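Packing and Closing a Rigid Food Container: Layout, Order of Work and Observations

Project report, Kitthorpe course in domestic task analysis
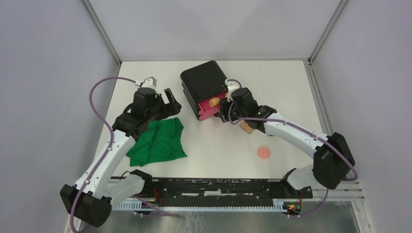 1. Purpose

The project looked at a small household job: putting bread-like items into a rigid container with a lid and a lined compartment. The job was chosen for its short length and for the number of small decisions in it. The person packing has to set the angle of the container, decide which item goes in first, keep the flap out of the way and leave enough room for the lid.

The report covers the layout of the work area, the order of packing, and the problems noted during the trials. Food safety and shelf life were outside the scope.

2. Work area

All trials used a white rectangular tabletop with pale walls at the back and on both sides. The plain background was useful in the setup photograph, where the black container and its pink-red interior stand out clearly. The container sits toward the back of the table and is turned at an angle, with the front open.

Lighting was set to 500 lux at the table surface and left there. An earlier layout had the container square to the back wall. It was dropped after the first session, when the lid hid too much of the compartment from the side position.

3. Container

Three features affected the work.

Lid. The lid is broad and smooth, and it slopes toward the front. The slope reduces the usable height near the opening, so tall items have to go further back.

Side wall. The wall has long parallel ridges under the lid. These gave a better hold than the lid when the container had to be shifted.

Flap. A pink flap with a rounded end runs along the front opening. It was the main source of delay. If it folded inward, it took up space and caught on the next item.

4. Procedure

The container was placed at its mark and opened. The larger rounded item went in first, then the smaller piece at the right end of the opening. The flap was checked before closing. A trial ended when the lid was down and no part of the contents touched it, or when 40 seconds had passed.

We ran 100 trials in two blocks. In block 1 the packing order was free. In block 2 it was fixed as described above. Times were written on the Brenureo log sheet, with a short remark for any trial that had to be corrected by hand.

5. Observations

The fixed order gave more even times. With a free order, the small piece was often placed in the center and then had to be moved to make room for the large one. This second move took longer than the first placement in most cases.

Flap problems occurred in both blocks. Pressing the flap flat before the first item went in helped, but it tended to lift again when the container was turned. A light crease along the base of the flap would probably solve this. We did not try it – the container had to be returned unmarked.

Small items near the front edge were also a problem. Anything left just below the end of the flap was easily pushed across the table by the next movement. From the middle of block 2 onward, the area in front of the opening was cleared before each start.

6. Limits

Only one container was used, and the results depend on its shape. The Wiltico timer rounds to the nearest second, so differences under 2 seconds were ignored. Remarks in the log were written by different group members and are not equally detailed, especially in block 1.

7. Further work

The next group should repeat block 2 with a container that opens from the top, using the same items and the same table position. Log sheets from both blocks are in the Tlapale folder, sorted by trial number.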